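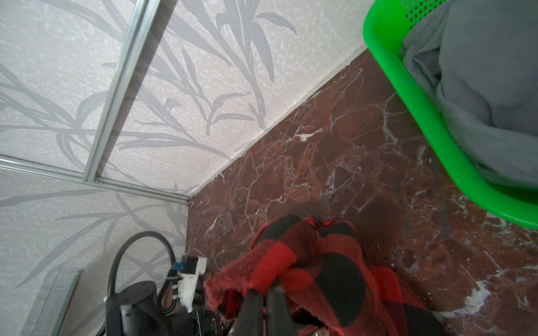 Tejido de cuadros rojos y negros, ref. 3233. Borde sin rematar.

Tejido de cuadros Nallwood, ref. 3233

Fabricante: Silell
Distribución: Dorkeck
Presentación: pieza cortada, cantos sin dobladillo
Colores: rojo / negro

Descripción

Tejido de tacto suave con pelo corto en superficie y dibujo de cuadros grandes alternos en rojo y negro. Se suministra en pieza cortada para confección de mantas de sofá, forros de cojín, camisas sobrepuestas y fundas de uso doméstico. No se recomienda para tapicería fija ni para asientos sometidos a roce continuo.

La referencia 3233 sustituye a la anterior pieza de la serie Nallwood. El dibujo no varía. Los pedidos de reposición deben indicar la referencia nueva; los restos de la antigua se sirven hasta agotar existencias y no se mezclan en un mismo envío.

Datos técnicos

Ancho útil: 90 cm
Corte mínimo: 2 m
Incremento de corte: 1 m
Longitud máxima en una sola pieza: 9 m
Sentido del pelo: longitudinal
Acabado de cantos: ninguno

Cantos y deshilachado

La pieza sale de almacén con corte recto y sin remate. El canto se deshilacha con la manipulación y suelta fibra corta. Antes del primer lavado debe sobrehilarse todo el perímetro o aplicarse una costura en zigzag. Margen de costura recomendado: 2 cm. En mantas con fleco, fijar una línea de pespunte antes de sacar los hilos.

El deshilachado del canto no se considera defecto y no da derecho a cambio. Sí lo son los agujeros, las faltas de color y la desviación del cuadro respecto a la línea de corte.

Casado del dibujo

En prendas y fundas de más de un paño, prever tela adicional equivalente a un cuadro completo por unión. Marcar por el revés con jaboncillo. Cortar en una sola capa; en doble capa el pelo desplaza el tejido y los cuadros no coinciden.

Lavado y conservación

Primer lavado por separado, en frío y con detergente para color. No usar lejía ni suavizante. Secar extendido, sin secadora. Plancha a baja temperatura por el revés y sin vapor directo. Cepillar en el sentido del pelo. Guardar doblado y protegido de la luz, con el derecho hacia dentro.

Sobre suelos pulidos, las mantas sin base antideslizante pueden resbalar. Dorkeck no suministra este tejido como alfombra.

Pedidos y devoluciones

Los cortes a medida no admiten devolución salvo defecto de origen. Las reclamaciones se presentan antes de lavar o coser la pieza, con la etiqueta de corte. Muestras disponibles previa solicitud, una por cliente y referencia.

Pedidos profesionales: Nuria Zabala
Muestras y reclamaciones: Rosalía Campos

Próxima entrada en almacén: noviembre

Productos relacionados

Forro liso negro Silell
Cinta al bies Rondonuwu, negro
Hilo de sobrehilar Rondonuwu, rojo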